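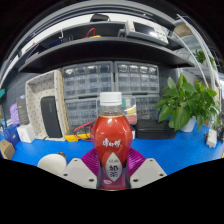 Snežana Kovačević objects that a drink with a screw cap is no hazard, and that the old checklist let people keep one on the bench all day. It did. The old checklist also passed everything it looked at from January on, so I don't put much weight on it.

Norkley workroom, bench and shelf inspection
Date: 2025-10-05
Inspected by: Hrvoje Stojanovska

1. Drinks at the bench
Result: Pass, with comment
Bottles with a cap are allowed. Cap goes back on between sips — I am told this always happens. Milk tea dries sticky, and I have cleaned it out of a parts drawer once already.

2. Cables across the work surface
Result: Fail
Red cable looped across the table. Rok Vasić calls this temporary. Temporary cables get a tag with a date on it, and I have never seen one of those tags in use.

3. Parts cabinets
Result: Pass
Four gray cabinets, stacked two over two. The rule is no stack higher than two. Drawers to be pushed fully in at the end of the shift. Labels were not part of this inspection, though they should be.

4. Shelf over the bench
Result: Recheck
Limit is 20 kg for the whole shelf, according to the Brirnari sheet. Where that number came from, the sheet does not say. Electronics up there need their cords kept clear of the edge. Please weigh the items next time instead of guessing.

5. Plants
Result: Pass, grudgingly
Potted plants stay to the right, away from sockets. Thérèse Melnyk waters them and says she never spills. Move the pot to the sink first anyway.

6. Bags and boxes
Result: Fail
Bags belong in the lockers. So do packaged goods nobody has signed for. "Just for today" was the answer at the last inspection too.

7. Bench clearance
Result: Not checked
The form asks for 285 mm of free space in front of the work area but gives no point to measure from. I left it blank.

Items 2 and 6 to be fixed within 7 days. Slamet Tambunan has the recheck form for item 4.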